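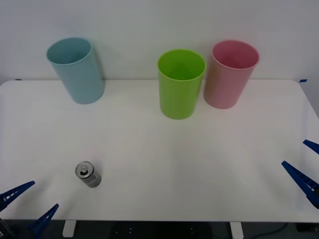
The can-opening cell at Loso's Zastcombe site went into daily use in March. It prepares drinks for the trolley round: a can is picked up, opened and set down, and its contents are poured into a plastic cup. Until then the work was done by hand by the prep team, whose shift lead has been at the site for six years and now divides her time between the trolleys and the cell. We spoke to her and to the technician who maintains it.

Her first remark was about thumbs. "We opened roughly 2,000 cans a week between four of us. You get sore under the nail, then you start using a spoon handle, then you cut yourself on the lid. It went in the accident book often enough that someone upstairs read it."

The technician describes the cell as two arms and a white table. Each arm has a pair of blue plastic fingers with a ribbed inner face, and a small camera looks along the fingers at whatever is in front of them. The ribs let the finger give a little when it meets something round. "A can is stiff when it's closed and weak when it's open," he said. "Squeeze an open one as hard as you squeezed it shut and you lose the drink. The grip has to change halfway through the job."

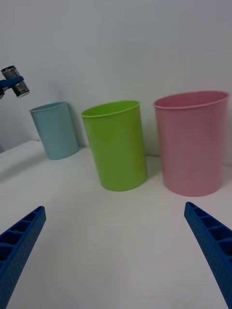
Cups were the easier part, according to both of them. A cup is wide at the mouth and stays where it is put. The difficulty was in agreeing where it should be put. On the old bench each person had their own layout, and the shift lead kept her cups on the left. The control software, Stestivar, will accept a cup anywhere within reach of the arms, but pouring is slower when two cups stand close together. The team now leaves a hand's width between them. She finds this sensible and slightly irritating.

"I was taught to put things close so you walk less. Now I space them out for a machine that doesn't walk."

The pull tab took the longest. One arm holds the can and the other has to get a fingertip under the tab, lift it, and press until the panel goes in. During commissioning the cell logged 1,626 attempts. The technician has kept the full record, including the 84 he classes as "tab bent, lid intact". Those cans were opened by hand, and the prep team asked for a separate tray for them. The tray is still in use.
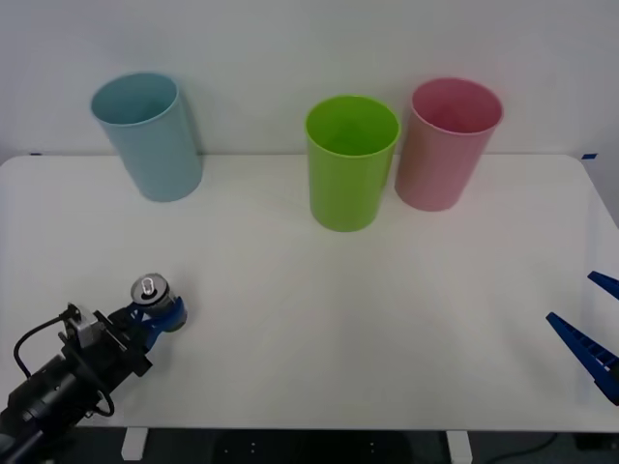 Zastcombe Site: Drinks Preparation and Trolley Service

No posts were removed when the cell started, though the hours were rearranged. The early prep shift used to begin with 40 minutes of opening and pouring. That time now goes on loading, wiping down and checking the first few pours, and the remainder has been moved to the trolley round, which had been running late for some time. One colleague asked to leave the early shift altogether and did so.

The shift lead was asked whether the work is easier. "It's easier on the hands. It's more standing and looking. I didn't expect to be tired from looking." She raised this at the spring review, and the team now changes over every half hour.

She was also asked who decides when the cell stops. In the first version of the procedure only the technician could clear a fault, and he covers two buildings. A can lying on its side could hold up the whole run. The procedure was rewritten so that anyone trained on the cell may press stop, move the can, close the guard and restart. Faults in the arms themselves still go to him, and anything he can't fix goes to Mazza, the maintenance contractor.

"That was the change that mattered to us," she said. "Before, I had to ring someone to pick up a can."

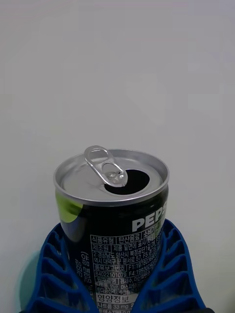

There are things the cell does not do. It does not read the label. Sorting by flavour is done by a person before loading, and a wrong can will be opened and poured like any other. It does not notice a flat drink or a dented rim unless the dent changes the grip. The technician would like to add a label check next year. The shift lead would prefer that he fixed the drip at the end of the pour, which leaves a ring on the table and has to be wiped by whoever is on.

He agrees about the drip. He has tried a slower return of the wrist and a slight turn at the end, and the turn is better. It also adds time to each pour, so the two of them are still discussing how much.

Training on the cell takes a morning. New starters open cans by hand for their first week regardless, at the shift lead's request, and she has no plans to drop it. "If it's down, the trolley still goes out at ten. They need to know how long that takes."

Interview recorded at Zastcombe, November 2021.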